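Section 7: Setting the table and looking after your mugs

This section applies to the Miltach tabletop and to the stoneware mugs sold with it. It replaces the care card that came in the box, which promised rather more than we have been able to get out of either product.

7.1 Before first use

1. Wipe the tabletop with a damp cloth and a drop of washing-up liquid. The leaflet says a dry duster is enough. In our tests at Lestgate it moved the packing dust from one end to the other.

2. Dry the surface with a second cloth. Leave it for ten minutes before putting anything on it.

3. Turn each mug upside down and run a fingertip round the foot. If you feel a rough patch, rub it gently with fine wet-and-dry paper (1000 grit), then rinse the mug.

4. Wash the mugs by hand the first time. After that they can go in the dishwasher, top rack only.

CAUTION: Do not drag a mug across the tabletop until you have checked the foot. The finish is sold as scratch-proof. Treat it as scratch-resistant, and only on a good day.

7.2 Placing the mugs

1. Set each mug down flat, a hand's width in from the edge of the table.

2. Turn the handle so that it points away from the nearest edge. Handles left sticking out over the side get caught by sleeves and bag straps.

3. Leave a clear gap between the mug and anything round that might roll, such as fruit or a child's ball.

4. Lift by the handle or by the body. Avoid picking a full mug up by the rim, however handy that looks from above.

NOTE: Coasters are described as optional. We would use them under anything hot. The maker's heat figures were taken on a small sample piece, and we have not seen any for a full-sized top that has been in a kitchen for a year.

7.3 Marks and stains

1. For tea and coffee rings, use warm water first. Most fresh rings need nothing else.

2. For older rings, make a paste of bicarbonate of soda and water, leave it on for five minutes and wipe it off. Do not scrub.

3. For marks inside the mug, use the same paste with a soft brush.

4. For grey lines on a pale glaze, try a mild cream cleaner. These are usually traces of metal from a spoon, and people often mistake them for cracks.

CAUTION: Do not use bleach, scouring powder or the white "miracle" sponges. The sponges do shift the mark. They also take the sheen off, and you will see the dull patch every time the sun comes in.

7.4 Judging the colour

We get more letters about colour than about breakages. The pale green glaze looks greyer in shade than it does on the website, and the inside of the mug will usually look a little darker than the lip. Neither is a fault. If you think you have been sent the wrong shade, compare two mugs side by side in daylight before you write to us. A kitchen bulb will tell you very little.

Replacement mugs (order code 769) and the touch-up kit for the tabletop (order code 1349) can be had from Drosach dealers. The kit will hide a small chip if you are patient. It will not hide a long scratch, whatever the packet says, and it dries slightly yellow, so try it on the underside first.

7.5 Storing

1. Stack no more than two mugs high. The rims are the weak point.

2. Put a square of kitchen paper between them if the cupboard door tends to bang.

3. Do not hang them from hooks by the handle unless each hook has a rubber sleeve.
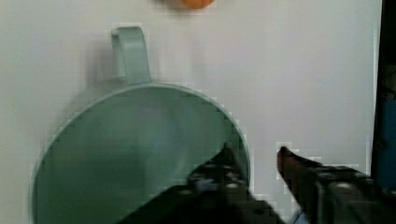

If a handle works loose or shows a hairline crack where it joins the body, stop using the mug for hot drinks. Glue sold as food-safe may be fine for a pen pot, but we would not trust it with boiling water.

Contact: Hrytsenko Homewares, Customer Care, Lestgate | © Hrytsenko Homewares. All rights reserved. | Back to top

We use cookies to remember your settings and count visits to this page. Accept all | Manage choices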